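Chapter 4
The Open Day: What Visitors See and What They Miss

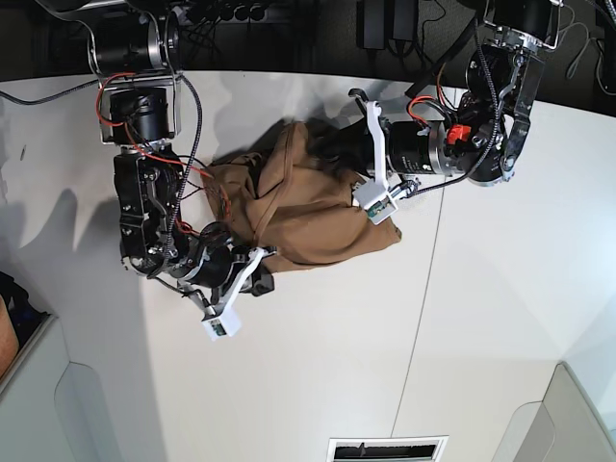

Figure 4.1 Two arms and one brown cloth on the demonstration table.

Every September, the engineers at Cirketti unlock their front door, put out a plate of cookies, and let the public watch a robot handle laundry. The company had 148 visitors at its most recent open day. Most of them came expecting something with a face.

They got Jisell, a pair of arms hung over a white tabletop, with its motors and wiring in plain view. The right arm trails red and black cables. Each gripper has white plastic fingers, and small circuit boards are mounted near the tips. A child in the front row asked where the rest of it was. Anderson Peixoto, the engineer on duty, said that this was the rest of it.

Folding a cloth is a poor choice if you want applause. A box keeps its shape when you pick it up. A cloth takes a new shape every time it is touched, and the robot has to work out where the edges have gone before it can do anything useful with them. Peixoto's team had logged 1,096 practice runs before the doors opened, and he still asked people not to lean on the table.

Zuleica Lins, who runs the visits, allows some 70 minutes for each group. The first ten usually go to questions about whether Jisell does fitted sheets. (It does not. Neither does Lins.)

In this chapter we follow one group through the visit and look at three problems its members raised: how a machine finds an edge, how hard it should grip, and when it should give up and start over. Before you read Section 4.1, fold a dish towel with your eyes closed and write down each step you took.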